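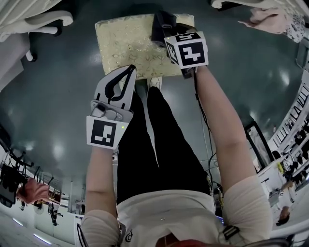
In May I became the person who writes the rules for our hand-held gripper sessions. Lucinda Begay wrote the first list, and it had only 2 lines. Mine has 5, and I want to share the ones I care about most.

Keep the marker cube clean and never cover it with your fingers or with the cloth. Check the cable before you bend down. Close the fingers slowly on fabric, and hold it for one breath before you lift.
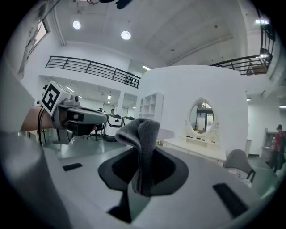
Folded gray cloth in one gripper, with the marker cube of the other behind it.

The rule we still discuss is when to stop. Paloma wants a break after 800 grasps. I think this is too late for the wrists, and I have asked her to try less.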